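Robots before lunch

My sister has been telling me for 2 years that I should go to the open day at Tanitz, and for 2 years I've had something better to do (mostly laundry). This July I ran out of excuses. Their lab is out in Amthorpe, past the garden center, and the bus takes 57 minutes if you catch the right one. I did not catch the right one.

They split us up at the door and my group got Nhung Nông, who talks very fast and wears the best boots I've seen all year. She warned us that a robot picking things out of a bin is slow to watch – then she pulled up a stool and watched it with us anyway.

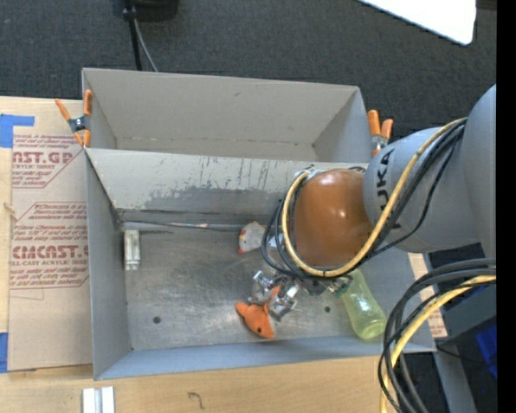
I went in thinking I'd care about the arm, and I came out caring about the fingers! Nhung passed around a spare set so we could feel how the joints move, and they're lighter than my kitchen tongs. The arm does the reaching, she said, and everything hard happens in the last couple of inches. I got what she meant when the two metal fingers were on either side of the orange plush toy. Something soft like that squashes and changes shape when you grab it, and then you've got a slick see-through bottle in the same bin, asking for a totally different kind of grip. I was leaning so far forward that the man next to me asked if I was okay.

A kid up front wanted to know if it ever gets bored. Nhung said no, but she does, and that she'd logged 277 picks on Monday and dreamed about bins that night.

The coffee was from the Wanyama truck outside and it was very good. I had two and a cheese roll. There's another open day at their Fatstead building in the fall, with the mobile robots, and I've already put my name down for the 3 o'clock tour. My sister is being unbearable about it.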